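招募通告：挂衣工位夹持故障复现测试参与者
Flellow 操作安全组

项目背景
Jonley 挂衣产线的末端夹爪在12月的连续运行中出现异常松脱：夹指收到保持指令后，夹持力在3秒内降至阈值以下，控制器未报警。运行日志共2,910次挂放循环，其中929次记录到力值漂移，一次衣架脱落后击中操作员前臂，产线随即停用。故障原因尚未确定，目前怀疑方向为指垫磨损与力传感器零点偏移叠加。

现招募30名参与者，使用手持夹爪重复挂衣动作，采集夹持力与腕部姿态数据，供故障比对。

工作内容
将衣物套上衣架，再把衣架挂到横杆上；衣架摆动时不得用另一只手扶正。每组结束后填写松脱记录表，注明发生时的动作阶段。未松脱的组次同样须填写。

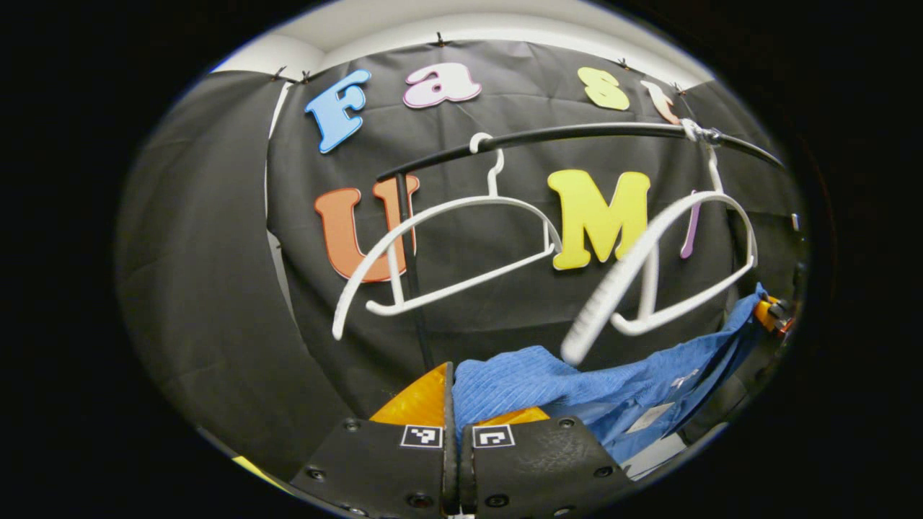 Kinga Bíró 对初稿提出意见：记录表只问“是否松脱”不够，产线上那次脱落之前，夹指已有几次轻微打滑，都没有人上报，建议把打滑单列一栏，并允许参与者随时叫停。两条均已采纳，现行表格为修订版。

参与条件
年满18周岁，双手活动正常，近期无腕部或肩部损伤。能够连续站立操作。有 Lengyel 系列夹爪使用经验者优先，无经验者须先完成培训。曾参与事故调查访谈的人员不得报名。

安全要求
全程佩戴护目镜及前臂护套。手指不得伸入两夹指之间。出现异响、卡滞或指垫移位时立即松开扳机，将夹爪放回支架，通知现场负责人，不得自行拆检。

报酬与报名
按组次计酬，中途叫停的组次照常计入。报名表在 Grokness 平台“测试招募”栏提交，联系人 Enikő Erdős。培训上午9时开始，迟到者顺延至下一批。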